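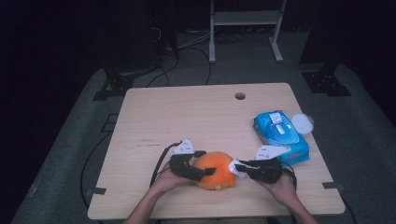
Two hand-held grippers, one soft orange ball of a thing, and a pack of wet wipes waiting its turn.

Can You Pick Up an Orange Without Using Your Fingers?

Try something for me before you read any further. Get two wooden spoons from the kitchen, one for each hand, and pick up a pair of rolled-up socks by squeezing it between them. No fingers allowed! Now carry it to the other side of the room.

How did it go? If your socks shot out sideways and landed under the couch, you already know what my job feels like.

I test grippers. A gripper is the part of a robot that does the grabbing, the way your hand does the grabbing for you. The ones I'm using now have handles, so I can hold them myself and find out what they're good at. No robot arm needed, just my own two arms, which get pretty tired by lunchtime.

What's on a gripper?

The ones in the picture are black, and each has a jaw that points inward, toward the other one. When I hold them they face each other like two crabs having an argument. Each one has a white plate standing up on top, too. My niece says they look like shark fins, and now I can't see them any other way.

Look closely at the tips and you'll spot a difference. The left one is touching the orange with a black finger. The right one has a small white fingertip. Fingertips matter a lot! Think about your own. They're a bit squishy, they have tiny ridges, and they can feel when something starts to slide. A gripper finger doesn't get any of that for free. Somebody has to choose what it's made of and what shape it should be.

So we try lots of them. We have five kinds of fingertip in the big test this June, and we've given them names so we don't mix them up. My favorite is called Indonar. It's bendy and it folds itself around things a little. The one called Gromance is stiff and flat, and it's better than Indonar at picking up playing cards, which annoyed me because I'd bet a cookie against it.

Push too little, push too much

Here is the hard part about picking up something round. If you push too gently, it drops. If you push too hard, it gets squashed, or it pops out like a wet bar of soap. And if one hand pushes higher than the other, it starts to roll.

You solve all this without thinking. When you pick up a peach, your hand checks and changes its squeeze again and again before you've even noticed. A robot has to be told how, or it has to learn by practicing. A soft orange is a kind thing to practice with. It squishes a bit, so there's more of it touching the finger, and that makes it harder to lose. A marble is not kind at all.

Then come the wet wipes. They look easy, don't they? But a pack of wipes is floppy. Pinch it at one end and the other end droops. Pinch it in the middle and it folds up around your jaw. And then there's the plastic lid on top, hard and smooth, sitting on all that softness – so the same pack feels like two different things depending on where you grab it.

How do you make it a fair test?

Say I try one fingertip on Monday-morning energy and another when I'm sleepy. That wouldn't be fair, would it? So I keep as much the same as I can. Same table, same objects, same starting spot. Every fingertip gets 20 tries with each object, and I write down a check mark or an X. Last time we ended up with 800 tries in the notebook. Of those, 263 were drops. That's a lot of bending down.

The drops are my favorite part to read, though. I write a few words next to each one: "rolled left," "squeezed too hard," "sneezed." (I do count the sneeze ones. I thought about it for a long time and decided that was the fair thing to do.) When "rolled left" turns up over and over for the same fingertip, we know what to fix.

I share my notes with the workshop over at Kosier, where they cut new fingertips for us. They send back a little bag of fresh ones and I start all over again.

Your turn

Go back to your two spoons. Choose three things that won't break: the socks, a sponge and an empty plastic cup would be good. Try each one 20 times and keep score on paper. Then wrap a rubber band around the end of each spoon and do it all again.

Did the rubber bands help with everything, or only with some things? My guess is that the cup will surprise you. Wrap more bands on if you like, or try tape, or a bit of old glove (ask first!). Write down which spoon tips worked best with which thing, and give your best ones a name. Shboul is taken. That's our cat.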